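Search this site
Enter keywords
Go

# hatgate-vibe: bearing and gearbox vibration records

Accelerometer recordings from the pump hall at Rinach, kept by Vendula Halás. There are 194 records, taken from nine pumps, all of which were described to us as healthy. Seven were.

Each record is one CSV file plus a text file of notes. Please read the notes. Some of them are mostly swearing about cable glands, but the sensor position is in there too.

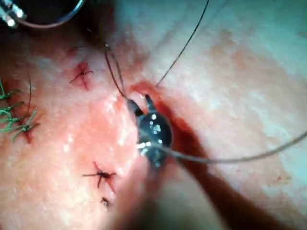 ## Layout

- `raw/` – acceleration against time, untouched
- `spectra/` – the same records after windowing
- `notes/` – see above

Units are metres per second squared. The June files were once in g and have been converted, we hope for the last time.
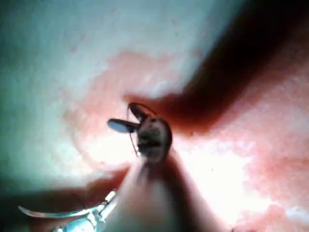

Why are there gaps in the pump 4 records?

The sensor was held on with a magnet, and pump 4 shook it off. Gaps are left blank and should not be filled in.

## Labels

78 records carry a fault label, agreed by two people after the pump was opened up. Another 35 are marked "unsure" and have stayed that way through three arguments.

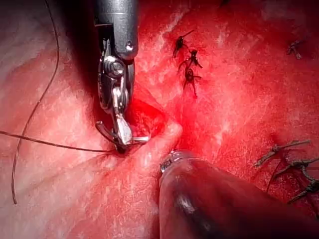
Sensor position matters more than most users expect. Move the accelerometer from the bearing housing to the guard and you will mostly be measuring the guard. Stick to records tagged `housing` if you want to compare pumps.

## Known problems

The Okafor gearbox files have a mains hum at 50 Hz. Filter it or grow fond of it.
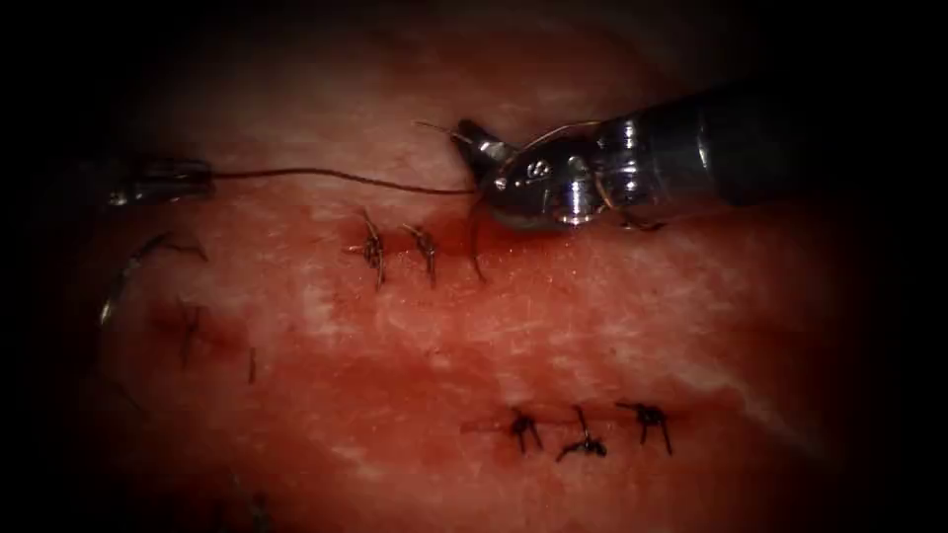
Can I train a fault classifier on this?

Only a modest one, and split by pump, or it will learn to recognise pumps.

Related items
Grovville fan records
Okafor gearbox teardown notes
Hatgate sensor mounting guide

Contact Vendula Halás | Copyright Hatgate | Back to top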